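Unit 4: Pointing devices and desk setup
Notes by Wahyudi Pelupessy

Pointer speed is the first setting to check. At a low speed the hand travels farther, and most of the movement comes from the elbow. At a high speed the wrist does the work, and small targets get harder to hit.

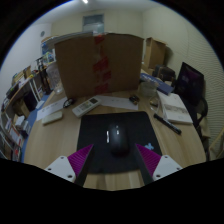
Sensor resolution is given in counts per inch. At 400 counts, one inch of hand travel sends 400 counts to the computer. The system then applies its own scaling, so two machines with the same hardware can feel different.

Turn acceleration off before the lab. Each person does 40 trials per speed setting. Write down misses as well as times.

Reading for next class: the Sasden handout, page 27.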